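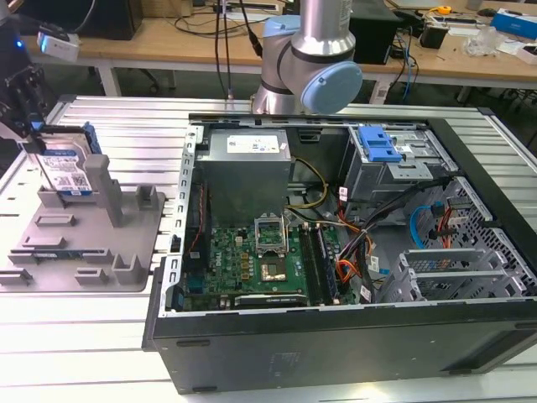
Sándor Halász has asked that the planner version be confirmed before anything else on the list, as the last two inspections were signed against a build that had already been replaced. The order below has been changed accordingly.

September
Prepared by Isamu Nagano

Software safety checklist – disassembly cell, desktop computers

1. Planner build matches the release note.
Result: Pass. Lemma build 142 is loaded on the cell controller and on the spare.

2. Collision model includes the fixture plate, its support posts and the side walls of the open case.
Result: Pass with comment. The posts are modelled at full height. The case wall is entered as a plain box and should be replaced with the measured outline.

3. Speed limit applies whenever the tool is below the rim of the case.
Result: Pass. The limit is set in Mover and cannot be raised from the operator screen.

4. Loose cables are treated as obstacles by perception.
Result: Fail. Fonda labels the thicker bundles correctly but drops single thin leads from the map after 9 frames without a detection. Leads are to be held in the map until the part is released. Raised as item 613.

5. Processor and memory areas are marked as no-contact zones while a drive is being handled.
Result: Pass. Zones follow the detected board position and were checked with the case turned end to end.

6. Loss of the camera stream stops motion.
Result: Pass. Stopped on all 7 trials – the restart prompt appeared each time and required a key press.

7. Force threshold on insertion into the drive fixture.
Result: Not tested. The value in the configuration file differs from the one in the manual. S. Halász to state which is correct.

8. Logs are written to the shared store and can be replayed.
Result: Pass. Replay is slow for Saturday's files.

Unattended running is not permitted until items 4 and 7 are closed. Attended running may continue at reduced speed.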